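How to Write a Theater Review by Breakfast
March
By Melati Setiawan

You have seen the play. You have found your coat. Somebody wants 500 words from you by nine in the morning, or possibly nobody does and you run a blog, in which case the deadline is your own conscience and you'll be posting it in June. Either way, the method is the same, and it is the one I've used for the Lockyer's whole season, including the four-hour one with the puppets.

Step 1. Read less than you want to

Read the play if it's old. Don't read it if it's new. If it's old and you've read it before, don't reread it, because you will spend the evening listening for the cut lines and sighing through your nose. People in row F can hear that.

Never read the director's note until afterward. Directors' notes are written in week one of rehearsal, about a production that no longer exists. Herman Wattimena's note for his Seagull at the Lockyer promised "an inquiry into water." I read it on the bus home, having noticed no water, and was glad I hadn't spent three acts waiting for some.

Step 2. Take notes you can't read

Use a small notebook and a soft pencil. Pens click. Phones glow, and the person behind you will hate you, correctly. Write big, one thought per page, and don't look down while you're doing it. You'll end up with something like mine from the Sunday matinee:

"lamp AGAIN"
"sister good – hands"
"why trumpet"
"man asleep (audience) (me?)"

It looks like nothing, but each of these will give you back about a minute of the play. "Sister good – hands" turned into my best paragraph, on how Ilgın Toprak played the whole second act folding and refolding one napkin while everyone around her shouted about the estate. If I'd written down a full sentence I would have missed the napkin going into the soup.

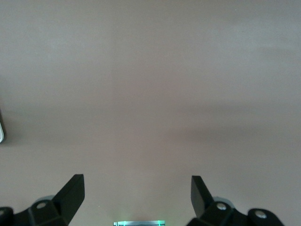

Step 3. Survive the interval

Do not discuss the show. Other critics will try to find out what you think by telling you what they think, in a tone that makes it sound settled. Say "long line for the bathroom" and join it.

If you're at the Osness, eat beforehand. Their interval is 15 minutes and the bar is staffed by one very thoughtful man.

Step 4. Write the middle first

Get home, sit down, and write the thing you'd tell a friend. Skip the opening for now. It will be terrible, and you'll spend an hour polishing it while the good stuff leaks out of your head. Start with a moment: a line reading, an exit, a light change that made the room go quiet. Describe what happened on the stage before you say what it meant. "She put the letter in the stove and then checked whether the stove was on" is worth any number of adjectives.

Adjectives, while we're here. You get a few. "Luminous" is used up. So are "visceral," "timely," and "unflinching," and I say this as someone who once called a Christmas panto unflinching. (It had a real goose.) 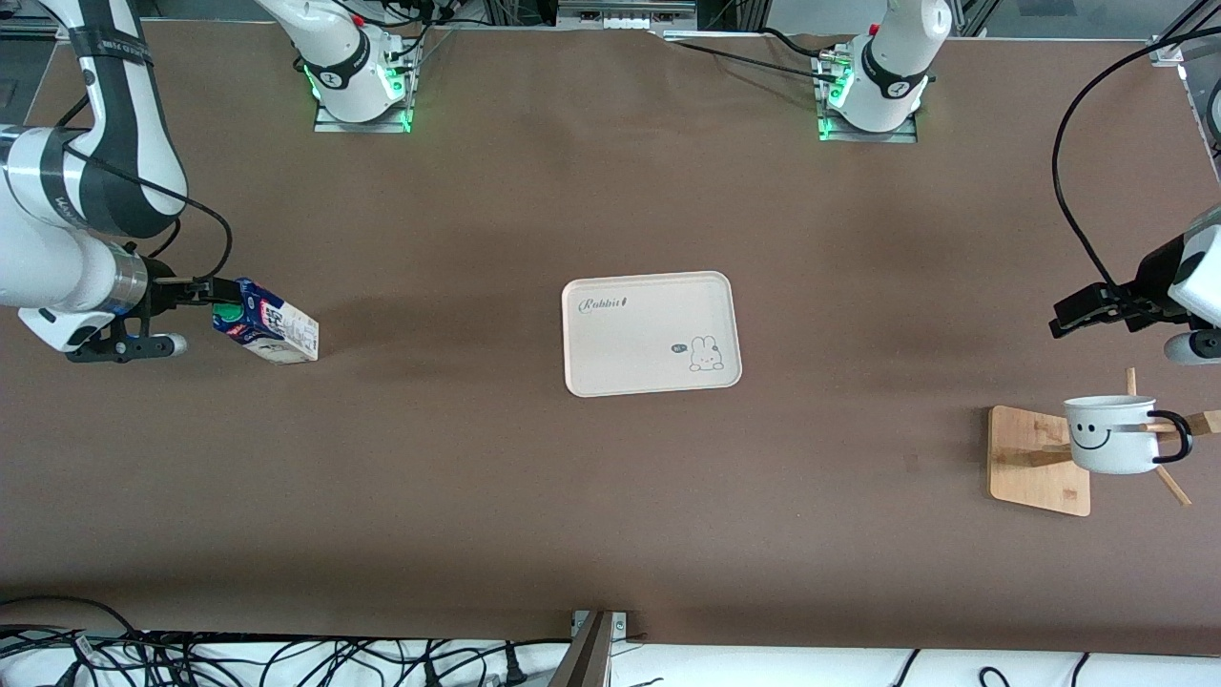
A carton of milk, on its side.

Step 5. Deal with the plot

Two or three sentences, no more. Your reader wants to know where we are, who wants what, and why they can't have it. They don't need the cousin. For a Shakespeare you can do it in one sentence, and for a new play you should stop well before the halfway mark, even if the twist is the only thing you liked.

Step 6. Name people and what they did

"The cast is uniformly strong" means you ran out of time. Pick three people. At least one should not be on the poster. In the Brernelberg company's last tour, Danang Tarigan had four scenes as a customs officer and got the biggest laugh of the night by stamping a passport slowly. I gave him two lines. I gave the lead one and a half, and his mother wrote in.

Credit the designers for the right things, too. If the set wobbled, that might be carpentry. If you couldn't see anyone's face, that's lighting. If you couldn't hear, check whether you were sitting behind a pillar before you blame the sound. I've been wrong on this in print.

Step 7. Be unkind carefully

You will sometimes see something bad. Say so, once, plainly, with the reason attached. Then move on. A second joke about the same wig is for your benefit and not the reader's. My rule is that I should be able to stand next to the person at a bus stop afterward, which in a town this size isn't hypothetical. I have shared a shelter with Slamet Lubis twice since the Macbeth. We talked about the buses.

Step 8. Now the opening

Look at your second paragraph. It's probably your first paragraph. Delete whatever is sitting on top of it, especially if it contains the phrase "in these uncertain times" or your trip to the venue.

Step 9. Cut 100 words

You have gone over. Everyone goes over. My first draft on the puppets came in at 2,300 words, and what ran was under a quarter of that, and the only sentence I missed was one about my seat. Take out every "somewhat" and anything that begins "One can't help but feel." One can, and should try.

Step 10. Check the names

Open the program and go through it letter by letter. Actors forgive a bad notice sooner than a wrong vowel. Check the running time, check who wrote the music, check that the theater is spelled the way it spells itself. The Nesa changed its mind about "Theatre" two seasons ago and still has both on the building, so go by the ticket.

Then send it, go to bed, and don't read the comments until you've had coffee. There will be one. It will be about the parking.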